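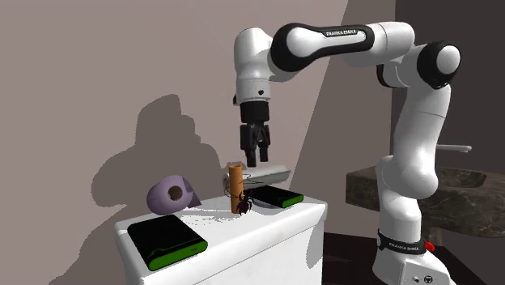 Why do people in Flolterdale still hang laundry outside in the winter?

Mostly habit, plus the wind. Once you get a dry, breezy day up there, a sheet on a line will do fine even when it's close to freezing, and the folks I talked to have been doing it since they were kids.

That was the question I started with, anyway. My project for our Everyday Life class was supposed to be on something "ordinary that you walk past," and I walk past a lot of clotheslines on my way to the bus. I figured I'd knock out a quick survey and be done before December was over. Ha. I ended up with 138 completed forms and a shoebox of notes, and I'm still finding scraps of paper in my coat pockets!

Thandeka Gumede was my partner for the survey part. We split the town at the creek, she took the hill side and I took the flats (she says I got the easy half, and she's right, there are no stairs on my side). We left paper forms at the library and the Gornisex bakery too, but hardly any came back from the bakery, and one of those had a cookie order written on it.

The form was short. Do you hang clothes outside, in which months, where did you learn how, and is there anything you won't hang out front. That last one got the best answers by far. People have very strong feelings about socks! One lady told me socks go by the toe and anybody who hangs them by the cuff was raised wrong, and then her neighbor across the fence yelled that it was the other way around. I wrote both down.

Almost 300 forms went out in total, so a bit under half came back. Our teacher, Ms. Ndlovu, said that was decent for paper. I do think it tilts the results, though, seeing as someone who never hangs anything probably looked at the title and tossed it. If I did it over I'd change the title to something about laundry in general and put the clothesline part on page 2.

We also did longer talks with a few people. My favorite was Siyabonga Lekota, who lives over on Olteanu Street and has a pulley line running from his kitchen window to a pole across the yard. He let me try it. You pin, you pull, you pin again, and you never have to put your shoes on. His trick for cold days is to wear thin gloves under rubber ones, and to bring jeans in stiff and let them finish over a chair. He also keeps his clothespins in a coffee can by the stove so they're warm to hold, and I've copied that at home.

The history section is the weak part, I'll admit it. I wanted to find out when the town rule about lines in front yards came in, and the clerk's office was really nice about it but the oldest book they could pull was about fences. Darcy Pelletier in my class says there's a rule from 1721 that mentions drying cloth on the common. I haven't seen it, so I left it out of the poster, and I'd love it if somebody could track it down.

The poster is going up in the hall outside room 2 on Wed 29 January, next to Fatima Van Wyk's one on lunch boxes. Come by and tell me how you hang your socks, I've still got blank forms.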